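How Does a Robot Build a Computer?

5 Oct 2021

Have you ever looked inside a computer? It's like a tiny city in there! There are long straight slots, shiny metal bits, rows of little parts standing up like water tanks, and wires going every which way. Now imagine putting your hand into that city and moving one small piece without bumping anything else. Tricky! And now imagine teaching a robot to do it.

At the Bruvley shared workshop, we've been trying just that. Our robot arm is called Windier (it got its name from the whooshing noise its first fan made), and its job is to help put parts into an old computer. We want to tell you how it works, and what you can try at home with a pair of tongs.

What is a robot arm?

A robot arm is a bit like yours. It has a shoulder, an elbow and a wrist, and inside each of those joints is a motor. When the motors turn, the arm bends. Your arm has muscles to do the pulling, but the idea is very close.

At the end of your arm you have a hand. At the end of Windier's arm there is a gripper. The fingers don't have skin or fingernails, just black links joined together with round silver pins. Each pin is a pivot, the same kind of thing that lets a pair of scissors open and close. Push on one link and the next one swings too!

How does it know where things are?

Windier has a small camera near its wrist, so wherever the gripper goes, the camera goes as well. Picture having an eye on the back of your hand! It can get up nice and close to the work, and it sees its own fingers and the parts at the same time.

The camera only sends pictures, though. A picture is just lots of coloured dots to a computer. So a program called Uma looks through the dots for shapes and colours it has learned. A pale square might be a chip. A long thin line might be a slot. Uma has to learn from plenty of pictures before it gets good at this, and our first batch had 122 of them. We took them all ourselves, and our favourite part was moving the lamp to make the shadows change.

Shiny metal is the hardest thing of all. Bright light bounces off it and makes it look white, and then a white chip nearby doesn't stand out so well. You can test this with a spoon and a torch.

What are all the parts for?

The big green board inside a computer is called the motherboard. Everything plugs into it. These are some of the parts a robot builder needs to know:

The processor. It's the chip that does the thinking, a flat square that sits in a socket. Before it goes in, it can wait in a tray with a hollow just the right shape. Trays are a huge help to robots, as the part is always in the same spot.

The socket. It's the processor's seat on the motherboard. A metal frame goes around it, and little levers hold the chip down once it's in place.

The memory slots. These are long and black, with white latches at the ends. Memory sticks push down into them, and the latches keep them from popping out.

The heatsink. Computer chips get warm when they work hard. A heatsink has lots of thin metal fins that let the warmth escape into the air.
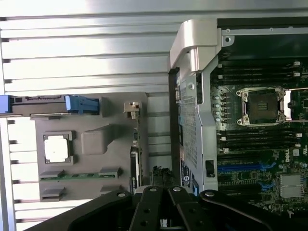
Try it yourself: be the robot

You will need kitchen tongs, an egg carton, a small block or eraser, and 2 people.

1. Put the block in one cup of the egg carton. That's your tray.

2. One person is the robot and holds the tongs. The robot keeps their eyes shut!

3. The other person is the program. Give the robot short orders, such as "left", "down" and "squeeze".

4. Try to move the block to a cup at the other end. You get 3 goes, then swap.

Did you squash the carton? So did we. It's surprising how many orders it takes to do something you'd normally do without thinking.

A word about safety

Please don't open up a computer on your own, even an old one. Ask a grown-up first, and make sure it's unplugged. Keep your fingers well away from a moving robot too, because its motors can't feel you there. In our workshop everyone stands behind the yellow line, and there's a big red stop button that anyone is allowed to press.

What's next?

In November we'll be giving Windier softer fingertips, cut from a rubber sheet, and practising with memory sticks. If you try the tongs game, tell us how many orders you needed!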